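Chapter 7

Folding and Storing Clean Clothes

Learning goals

After reading this chapter, you should be able to:

Set up a clear, flat place for folding.
Sort clean clothes before folding them.
Fold a shirt, a pair of pants, and a garment with no regular shape.
Build a stack that can be carried to a shelf or drawer.
Explain how cloth type affects the choice between folding and hanging.

Words to know

crease, drape, fold line, grain, hem, placket, seam, stack, thirds

Introduction

Chapter 6 covered washing and drying. At the end of that chapter the clothes were clean and dry, and they were in a basket. Many households stop there. The basket goes in a corner of the bedroom, people take what they need from it, and by the end of the week the shirts at the bottom have hard creases that only an iron will take out.

Folding is the last part of laundry work. It takes a short time when it is done right after drying and a long time when it is put off. In this chapter you will learn a basic method that works for most everyday clothes. The method is the same in a home as it is in a small hotel or a care home, although a workplace will usually have its own rules on sizes and stacking. Commercial folding is covered in Chapter 11.

7.1 Where to fold

A folding surface needs to be clean, flat, and larger than the biggest item you plan to fold. A table about as high as your hip is easiest on the back. Laundries use tables for this reason. At home, the most common folding surface is the bed. It is wide, it is already covered with clean cloth, and it is usually close to the closet or dresser.

A bed has two drawbacks. It is low, so a person who folds a large load while standing will bend over many times. It is also soft, and a soft surface does not hold a garment still while you smooth it. Pull the sheet fairly tight before you start. Small wrinkles in the sheet do not matter much, but a thick ridge under a shirt will show up as a crooked fold.

Plan the space before you begin. Keep the part of the bed nearest you for the item you are working on. Put finished items farther away, where your sleeves will not drag across them. If two people are folding, each should have a working area, and they should agree on where the finished stack goes. 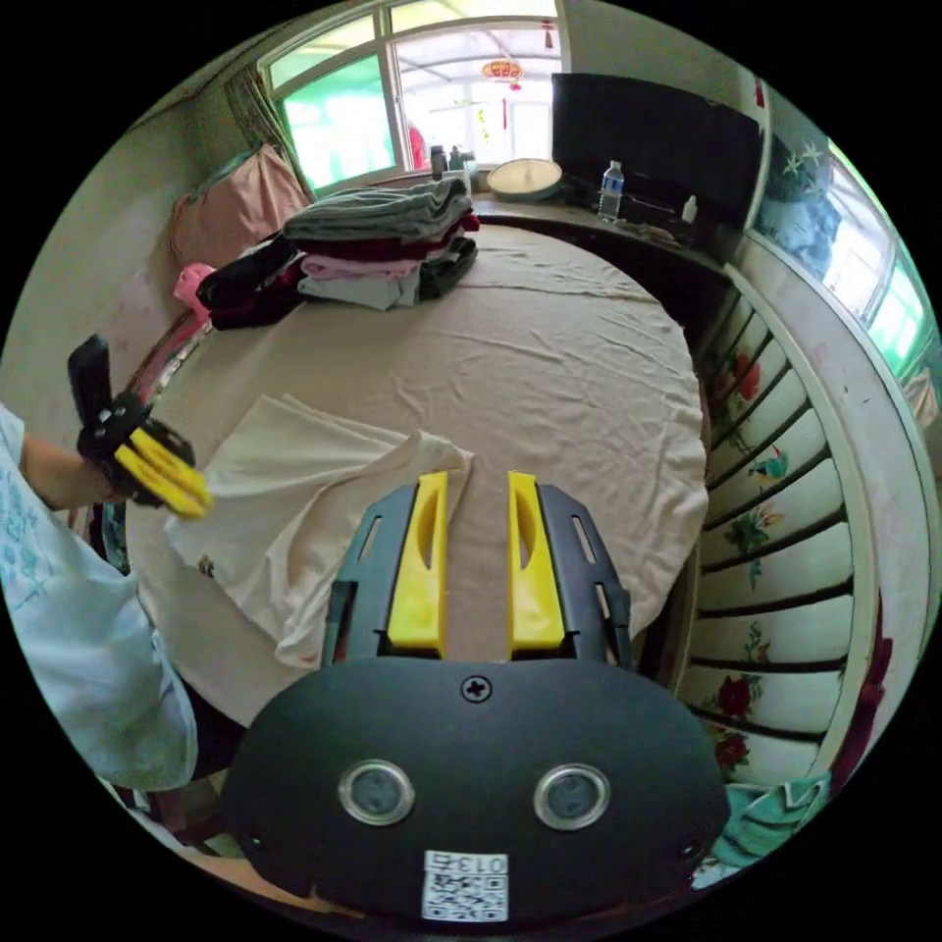 Figure 7.1 Folded clothes stacked toward the far end of a bed, with an off-white cloth still to be folded on the near side.

The stack in Figure 7.1 holds both light and dark items. Mixing colors in a stack is fine once the clothes are completely dry. Damp clothes should never be stacked. Dye can move from a dark damp item to a light one, and any damp cloth held in a pile will begin to smell.

7.2 Sorting before folding

Sort first by person, then by type. In a household of one, sort by type only. The usual types are tops, pants and skirts, underwear, socks, sleepwear, and household linen such as towels and pillowcases.

Sorting seems like an extra step, and beginners often skip it. The result is a mixed stack that has to be taken apart again at the dresser. A student survey by Fumiko Sugawara, who taught home economics at Purerholm for many years, looked at 217 loads of household laundry. In 111 of them, the clothes had been folded in the order they came out of the basket. Students who had worked this way wrote that they handled most items twice.

While you sort, look at each item for the following:

Stains that did not come out in the wash. Set these aside. Do not fold them with the rest.
Loose buttons, open seams, and small holes. Put these in the mending pile (see Chapter 9).
Damp spots, most often at waistbands, pockets, and thick hems. Hang these items until they are dry.
Items that are inside out. Turn them now.
Things left in pockets.

Check light-colored clothes near a window or under a good lamp. A small mark is easy to miss on a garment that is bunched up, and much easier to find once the garment has been shaken out and laid flat.

7.3 The basic fold

Almost every folding method has the same four steps. The names may differ from one book to another.

Step 1. Shake. Hold the garment by the shoulders or waistband and give it one or two firm shakes. This opens the sleeves and legs and loosens light wrinkles.

Step 2. Lay flat. Place the garment on the surface with its front facing down. Smooth it from the center out toward the sides with the flat of your hand.

Step 3. Fold lengthwise. Bring the sides toward the center so that the garment becomes a long strip of even width. Sleeves are folded back along the strip.

Step 4. Fold crosswise. Fold the strip in half or in thirds, starting at the hem. Turn the finished item over so that the front faces up.

Step 2 decides how the finished item will look. Cloth that is still bunched when the first fold is made stays bunched inside the fold, and no pressing from the top will flatten it. If a garment has collapsed into a heap, do not try to straighten it by patting it. Find two corners, or the two shoulders, lift, and lay it down again.

Finding the corners is the hard part with thin, plain cloth. A white T-shirt in a heap gives few clues about which edge is which. Feel for the thickest seam. On a T-shirt this is the neckband. Once you have the neckband, the shoulders are a hand's width to either side.

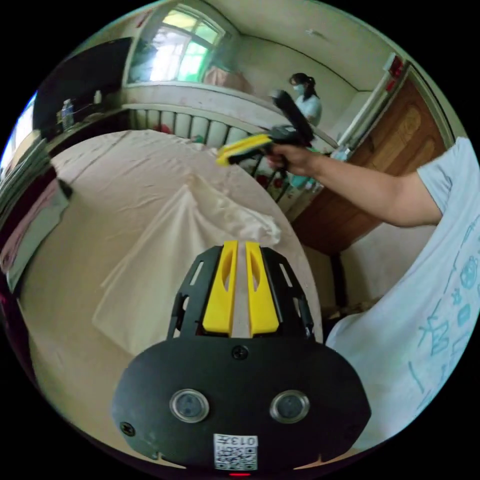

7.4 Folding by type of garment

T-shirts and knit tops. Use the basic fold. Knit cloth stretches, so do not pull on it while smoothing. Fold in thirds crosswise for a drawer and in half for a shelf.

Button shirts. Fasten the top button, the middle button, and one near the hem. Lay the shirt face down with the placket straight. Fold the sides and sleeves in, then fold crosswise in half. Shirts of woven cotton will crease at the fold lines and are better hung if there is room in the closet.

Pants. Place one leg over the other, matching the inside seams. Smooth from waistband to hem. Fold in half, then in half or thirds again. The crotch seam forms a small point at the back. Tuck it in before the first crosswise fold so that the strip has straight sides.

Sweaters. Always fold. A hanger will stretch the shoulders. Lay heavy sweaters at the bottom of a stack.

Garments with no regular shape. Wraps, loose tunics, and some children's clothes do not follow the steps above. Look for the largest rectangle in the garment. Fold everything that lies outside that rectangle in toward the center, then treat it as a towel.

7.5 Stacking and carrying

Put wide, heavy items at the bottom and small, light ones on top. Keep the folded edges all on one side. A stack made this way can be picked up with one hand under it and one hand on top, and a single item can be pulled from the middle without upsetting the rest.

Do not build a stack higher than you can hold steady. In the training laundry run by Abdelilah Younis at El Khatib, stacks are limited by weight. A stack of knit tops weighing more than 600 grams is split in two. A home does not need a rule this exact, but the idea is useful. Tall stacks lean, and the items at the bottom take on creases from the load above.

Carry each stack to its place as soon as it is finished. Clothes left on a bed tend to be moved to a chair at night, and after that the work often has to be done over.

Practice 7A

You will need one basket of clean, dry laundry with at least one T-shirt, one button shirt, and one pair of pants.

1. Clear and smooth your folding surface.
2. Sort the basket by type. Write down any item you set aside and why.
3. Fold the T-shirt using the four steps in Section 7.3. Unfold it and repeat until the sides are even.
4. Fold the remaining items and build one stack.
5. Carry the stack across the room and set it down. Note whether it kept its shape.

Keep your notes. You will use them again in Section 7.6, which deals with drawers, shelves, and hangers.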